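The Minutes We Were Promised

Last updated: 30 June 2020

I have a drawer full of things that were supposed to give me my evenings back. There is a garlic press with a hinge that needs its own brush, and a slicer with a guard so fiddly that I use a knife. A small electric chopper lives in there too, and I dread getting it out because I dread putting it away. Add up the minutes claimed on all the boxes and I ought to be a man of leisure by now. I am no such thing, and I don't think anyone I know is either.

Saving time must be the safest promise in selling. If a firm tells you its kettle will boil, you can check. If it tells you its kettle will save you time, what are you going to check it against? You'd have to live the same week twice, once with the kettle and once without, and ask yourself at the end of each how it had gone. So the claim floats along on the box year after year and we all nod at it.

I started keeping an eye on this in April, when I was at home far more than usual and had run out of better things to be cross about. A leaflet had come through the door for the Ikau, a countertop cooker that steams, bakes, "crisps" and does something called holding. The leaflet said the average household would save 182 hours a year. I read that figure several times. It's very exact, isn't it? Somebody sat at a desk and decided against 180, on the grounds that 180 sounds made up.

There was a footnote, in grey, saying the figure was "based on replacing 70 minutes of daily cooking with 40". Work it out and it does come to 182 and a bit, so full marks for the sums. Whose 70 minutes, though? On a working night I cook for as long as it takes to boil pasta. On a Sunday I might be in the kitchen the whole afternoon, because I like it there and the radio is on. Neither of those can be cut down to 40 by a box on the worktop, and as far as I could see the footnote had no room for a person who enjoys stirring.

It also left out every job that comes with owning the thing. You have to read the booklet, and find the bit of worktop, which in my flat means moving the bread bin on top of the fridge and then fetching the bread bin down from the fridge whenever I want toast. There is a tray that can't go in the dishwasher and a seal that has to be wiped. Then there's the evening when it beeps and shows you a code, and you spend longer finding out what the code means than it would have taken to fry an egg. None of those minutes are on the leaflet. I have never seen them on any leaflet.

People tell me I'm being unfair here and they always bring up the washing machine. Fine. I give them the washing machine. My grandmother did the wash by hand and it took a full day out of her week and most of the skin off her knuckles, and I wouldn't wish it back on anybody. The trouble is that the washing machine has been paying everyone else's way for the best part of a century. Every silly gadget since has turned up claiming to be its cousin. One machine took away a day of hard, wet work, so we are meant to believe that an electric tin opener is part of the same story.

Even the washing machine deserves a harder look than it gets. My grandmother's family had a few clothes each and wore a shirt for days. We own heaps of clothes, wash a jumper after a single outing, and then stand there hanging it all up and pairing socks. The work got easier and we made more of it. The same goes for the vacuum cleaner, which was bought to spare people the beating of rugs and ended up with carpets in every room, including, in the house where I grew up, the bathroom.

That's the part I find hardest to get across to those who love a new gadget. They talk as though the amount of work in a home were a fixed pile, so that anything taken off the top leaves the pile smaller. I've never known a home like that. What counts as a clean floor, a decent tea or a proper packed lunch shifts about depending on what can be managed, and it mostly shifts upwards.

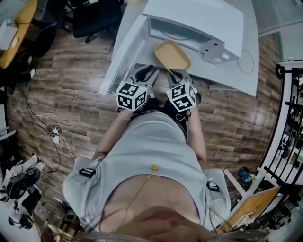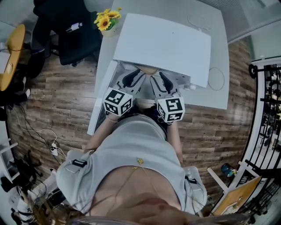
Both hands taken up at the white table.

Then there are the apps. Dremum is the one I was talked into, by a workmate who meant well. It's a planner. You tell it what you have to do and it finds the "dead time" in your day and puts small jobs in it. I gave it 19 days, which was longer than I wanted to, so that I couldn't be accused of sulking. In that time it found me a slot for ringing the dentist while I waited for the bus, and a slot for sorting old post while the oven warmed up. It asked me every night to rate how the day had gone on a row of little faces.

I'll be fair to it. The dentist got rung. I'd been putting that off since the winter and I'm glad it's done. But I hadn't understood, until Dremum started filling them, what those gaps had been for. Waiting for the bus I look at people's dogs. While the oven warms up I lean on the counter and do nothing, and I'd say I need it. The app had marked all of this in pale yellow as free. It was the only free time I had, and the first thing the time-saver did was spend it.

I don't think the people who made it are wicked. I think they believe, as a lot of us have come to, that a minute is a sort of coin and that they all weigh the same. So five minutes scrubbing a pan and five minutes looking at a dog go in the same purse. Anyone who has done both knows better, and yet the whole trade rests on it. You can't sell someone 182 hours unless they have first agreed that hours are stuff, and can be scraped off one part of life and spread on another.

Try it some time. If a machine saves you half an hour a day, where is it? I asked this of a friend who has a Cikosa box delivered every week, with everything weighed out in little bags so she doesn't have to shop or measure. She said, quite rightly, that she'd stopped going round the supermarket on the way home and that this was a blessing. I asked what she did instead. She thought about it and said she stays later at work. They had noticed she didn't have to rush off.

There is a lot in that answer. Time that gets freed up in a home doesn't sit in a jar with your name on it. Somebody else usually gets to it first, and very often it's whoever pays you. The boxes all show a woman with her feet up, reading, in socks. I'd like to see the one where she's answering emails at seven in the evening with a bag of pre-weighed cumin beside her.

And she's paying for it, don't forget. The Ikau costs 325 pounds. On what plenty of people earn, that's the best part of a week's work, more once the tax has gone. So before it has steamed a single carrot you've handed over a working week, and if it gives up the ghost as quickly as my last toaster did, you'll hand over another. I have never seen that taken away from the hours on the leaflet. You'd think a company so good at sums might have had a go.

I went to look at one all the same. The shop in Swanepoel had it out on a stand with the door open, and I'll admit it was handsome, and it shut with a lovely soft click. The lad there was honest with me. I asked if he'd noticed people coming back to say how much time they'd saved, and he said they mainly came back for the tray, which warps.

I know how all this sounds. There's a kind of person who sneers at gadgets because someone else does the cooking, and I've met him, and he's usually very keen on bread being kneaded by hand so long as the hands aren't his. If you've got three small children and a job that starts at six, I'm not going to tell you that peeling carrots is good for the soul. Buy whatever helps. There are machines that let people with bad wrists or poor sight cook their own dinner, and I'd defend those against anyone. I notice, though, that they're rarely sold on time. They're sold on being able to do the thing at all, which is a claim you can test on the first day, and perhaps that's why I trust it more.

What I'd like is quite small. I'd like any firm that prints hours on a box to be made to print the other column next to them, with the cleaning in it, and the booklet, and the beeping, and the week of wages. I'd like to know who did the measuring and in whose kitchen. If they can't say, they could leave the number off and tell me what the thing does, and I'll work out for myself whether I want it.

The Ikau leaflet is still on my fridge, under the bread bin. Last week another one arrived, from the same firm, for a gadget that cleans the first gadget. It says it will save me an hour a month.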